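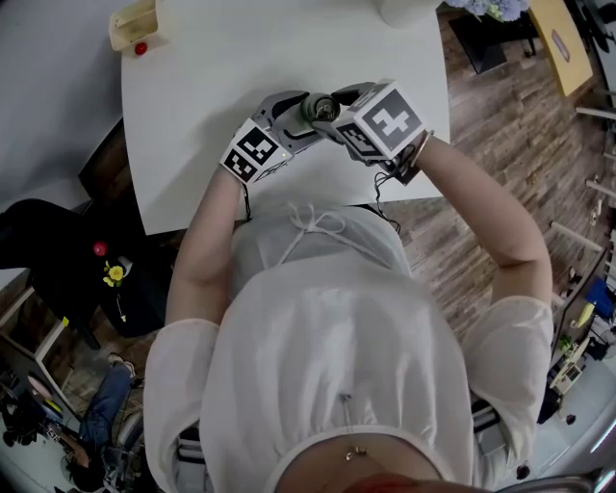
Irfan Pasaribu
Contributing Writer, Homes & Workrooms

Eduardo Cruzado answers the door with a shower knob in one hand and a cracker in the other, and within a minute I've been told what is wrong with the shower knob. (The splines inside are stripped. You can feel it if you put your thumb in, and he makes me put my thumb in.)

I came to Dalwood to talk about small parts. Cruzado has been running a spares room here for four years, and people mail him the knobs, caps, feet and stoppers that have gone missing from their homes, or more often the lonely survivors of a set, and ask if he has another. Very often he does! He has nearly 2,000 pieces now, most of them kept in drawers down the hall and sorted by what they do before what they're made of.

"Everybody starts with color," he says. "I did too. I had a gray drawer, and it was a terrible drawer. You'd go in for a stove knob and come out with a bottle cap."

The room at the front is where the sorting happens, and I love it. There's a white table, a plank floor in browns and grays, pale blue hydrangeas over by a low black table, and past those a yellow tabletop with a red oval label on it. I ask about the yellow. "I wanted one thing in here that was loud," Cruzado says. "The white table is for looking. If you put a gray cap on a gray bench, you've lost it, and now you're on your knees."

He is a great believer in ridges. Give him a little gray cylinder with a ridged edge and he'll talk until lunch. Is it a knob or is it a cap? He doesn't like to say before he has looked underneath. "From the side they can be twins," he says. "Turn it over. If there's a thread, it wants to close something. If there's a socket, it wants to turn something. If there's neither, I put the kettle on."

So how does a piece get matched? He goes by diameter first, then depth, then the ridges. A letter from Gatchalian, he tells me, came with a drawing of a missing radio knob done entirely from memory, with every ridge put in. He found it in 70 minutes and still has the drawing.

"I wrote back and said, you should be doing this job."

I wonder if he minds the odd things that turn up alongside the parts. He doesn't, at all. Small balls are a favorite, and he has been sent them in every color. "A red ball is wonderful. You can see it from anywhere. It's the one thing I have never lost in this room." They don't get a drawer. They live on whatever surface they roll to.

What he'd really like is more people doing the same thing somewhere else. A group in Forirbridge has asked him for a starter box, and he has been filling it since July, 100 pieces, nothing rare, all of it the kind of stuff that disappears behind a washing machine. He lets me choose one to go in. I pick a black cap with deep grooves, and he turns it over, nods, and asks me which drawer I think it belongs in.

I say bottles. He says hair dryers, and goes off down the hall to show me why.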